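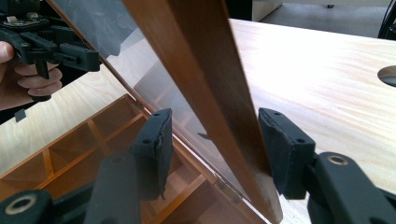

Why did the lid keep slipping on the right-hand gripper? The foam pad on its left finger had torn along one side, and the loose edge was folding into the grip before the fingers had properly closed.

August, 16:20, handheld pair, glass-lid box task. Yi-chun Chou and I spent the whole afternoon on this and I want it written down while I still remember the order of things. We ran 77 open-and-close cycles today and lost the lid on 16 of them, nearly all on the way down – it would start to swing, slide a little in the fingers, and then drop the last stretch on its own. The glass survived, bless it, but I winced every single time.

Naturally I blamed the linkage first. Took up the play at the bolt holes, tried again, no better. Then I blamed the encoder log from the Skurnano board, which was perfectly fine and deserves an apology. It was Yi-chun who finally ran a thumbnail down the pad and felt the edge lift.

Foam is the Tondby sheet, same batch as last time. We have 2 spare pads cut and I'd like to try the denser Hägglund stuff next to them before ordering more.

Until then: no glass-lid runs on that gripper. Pads get looked at before every session, both fingers, and please press on the edges too, they can lie flat and still be torn. If a lid slips, let it go and keep your other hand out from under – I reached for it 3 times today and that was silly of me.

Still to do: write to Sornholm about an acrylic pane, find the good scissors.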